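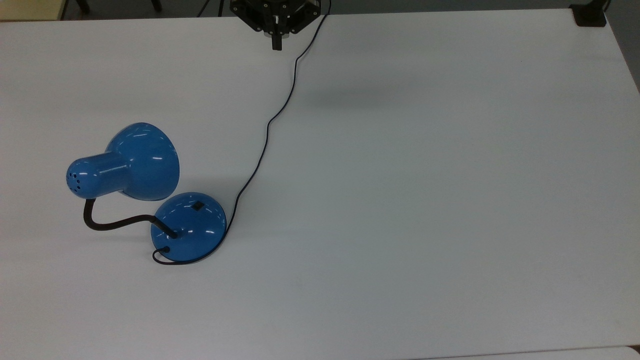

The blue gooseneck lamp, switch on the base.

2021-08-21
By Maite Moya

I have been without a proper desk lamp since December, when the old one gave up. It was a clamp lamp with springs, and one of the springs let go while I was filling in a form. I kept using it for a week with a rubber band and then put it out with the metal.

After that I worked under the ceiling light, which is behind me when I sit down, so my own head throws a shadow on whatever I'm writing. I do a lot of hand sewing at the desk in the evening as well, and black thread on navy cloth is no good in that kind of light.

I wanted three things from a new one. The switch had to be on the lamp itself. My last two had it on the cord, and I spent years feeling along the floor behind the desk for it. I wanted a neck that bends anywhere, with no springs. And I wanted a color. Everything else I own for the desk is white or gray.

The blue one does all of that. The switch is a small black square on top of the base. The shade is a medium blue and very shiny, and so is the base, so I expect to be wiping off fingerprints. On the back of the housing behind the shade there is a cluster of little holes for the heat. I paid 38 dollars for it at Olvera. There was a plainer one for 29, but it had the switch on the cord.

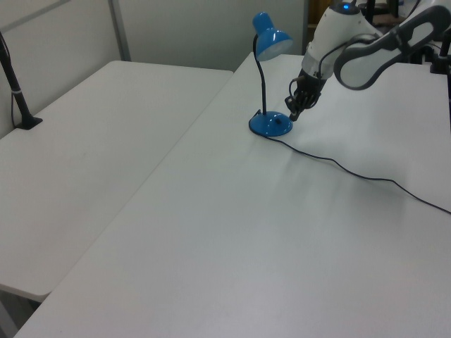
No. 20

Stood up with the neck curved over, it looks like most people's idea of a desk lamp. The neck can also go down low, nearly to the table, and come back up, and then the shade sits beside the base. I like it that way for sewing. The light comes in from the side and the stitches show up better. For reading I want it up and tipped forward.

The inside of the shade is pale. Rocío Bañuelos has a similar lamp with a dark lining and it always seems dim to me, though she says it's fine.

The cord comes out at the base and wanders. I will run it off the side of the table and hold it with a couple of clips, the stick-on kind. I've tried the tape method before and it leaves a mark on white.

For the bulb I bought a warm white LED, 800 lumens. Ghazala Rana told me to get a cooler one for sewing and she may be right, but I also sit there at night to read and I don't want it to feel like the dentist. If the thread gives me trouble I'll buy the other kind and swap them.

The next job is the drawer under the desk, which still has the spare bulbs for the old lamp in it. They don't fit this one.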